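Drevport Parallel Gripper, rack and rail type
Sold by Wesaler. Bench and hobby arms, light shop use.

Stock: 13 units. Next batch in May.

We sell this gripper and we like it, so read the next part before you order. A good share of the people who write to us want a machine that will load the dishwasher, fold the towels or sort the returns shelf. This will not get you there. It opens, it closes, and it holds what you put between the fingers. Everything hard about a chore happens before that moment, and no part in our catalog does it for you.

What it's good at

Repeating one pick from one spot. Give it a part that sits in a fixture the same way every time and it will earn its keep. Facundo Durán runs one at Tarigan, moving turned parts from a tray to a gauge and back, and he has had 2000 cycles out of a set of finger pads before changing them. He also built the tray, the stops and the gauge nest himself, and that took him longer than the robot did.

What it's bad at

Cloth. Wet plates. Anything in a bag. Anything a person has put down in a hurry. Yoga Ngui tried it in her own kitchen with mugs, all the same model, and got through 100 of them over a few evenings with a person standing by the whole time. Her note to us said it was slower than her kid and needed more supervision. We've seen the videos where it looks easy too. Ask how many takes, and who set the table.

How it's built

One motor turns a small spur gear, the gear drives toothed racks, and the fingers travel on a linear rail. There's very little to go wrong. What does go wrong is mostly grit in the teeth and carriage screws that were never tightened properly after a finger swap. Wipe the rail, check the screws, don't drown it in oil.

In the box

Gripper body with motor and rail
Two finger brackets
Hex keys
Cable
Printed setup sheet (the May revision fixes the wiring drawing)

Not in the box: camera, wrist mount, arm, software that knows what a sock is.

Order code: 1234
Spare finger brackets and racks are listed under Ballach parts.

Returns

Unused units come back for a full refund. Used ones we'll look at case by case – Vicente Paredes handles those and he answers his mail in the morning. If you're buying for a home project, write to him first and tell him what the object is, where it sits and who puts it there. If the answer to the last one is "whoever", he'll probably talk you out of it.
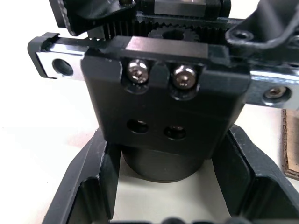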